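Home Setup Guide Contents Chores Troubleshooting Index

Section 9. Plastic bag chores

Two-arm units can now be set up for a few small household chores. Handling shopping bags is one of the harder ones. Thin plastic folds, clings and hides its own handles, and results still vary from bag to bag. Set up the hanging station before you start.

1. Stick one adhesive hook to a smooth, flat wall.
2. Put a strip of red tape just above the hook.
3. Hang one bag from the hook.
4. Place the spare bags on the floor to the right, within reach of the right arm.

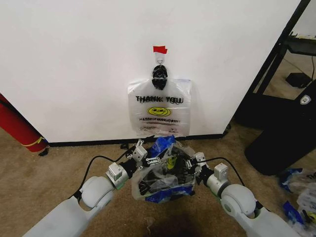

By Viera Kadlec and Elango Thampi
Citero setup team. Revised January 22, 2023

5. Start the chore with both grippers open.
6. Let the unit pick up and hold a bag with both grippers. Do not help it.
7. If the hold fails, the unit tries again, up to three times. After that it stops and waits for you.

Note: Allow 60 seconds between runs.

CAUTION: Stay out of reach of both arms while they are moving. Keep children and pets out of the room.

To work on a bag at the hook, select Wall in the chore menu. The arms come up from below, one on each side. Leave clear floor in front of the wall. A small wastebasket may stand under the hook. 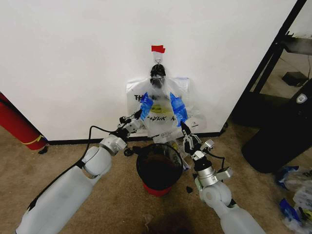

Figure 9-3. Both grippers raised toward the bag on the hook.

Note: The unit cannot yet judge whether a bag is torn or dirty. Sort the bags by hand first. For full kitchen cleanup, a person is still faster.

8. Press Stop before you take anything off the hook.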